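Why Do Things Stay Put on a Table? | Mornby Science Pages for Kids
Forces and Motion
Written by Meenakshi Bisht
Checked by Kilian Hofstetter

Put a book on a table. It does not move, but two forces are acting on it.

The first force is gravity. It pulls the book down toward the center of the Earth. The second force comes from the table, which pushes up on the book. Scientists call this push the normal force. In this case, "normal" means "at a right angle to the surface."

The two forces are the same size and point in opposite directions. They cancel out, so the book stays at rest. Forces that cancel out are called balanced forces.

What if you push the book sideways? A third force appears, called friction. Friction acts between two surfaces that touch. A light push is matched by friction, and the book stays where it is. A stronger push beats friction, and the book slides.

Heavier things are harder to slide. The table pushes up harder on them, and the friction is greater too.

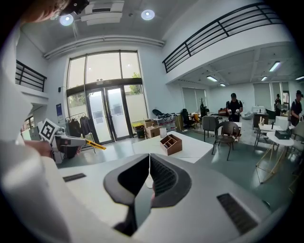 A cup and a desk organizer on a white table. Gravity pulls down on both.

Try it

You need a ruler, a coin, an eraser and a large hardcover book.

1. Lay the coin and the eraser side by side on the cover.
2. Lift one edge of the book slowly.
3. Use the ruler to measure the height of the edge when each object starts to slide.
4. Do the test 4 times and write down each result.

The object that slides at a lower height has less grip on the cover.

Words to know
Force - a push or a pull.
Friction - a force that resists sliding.

Next page: Ramps and Slopes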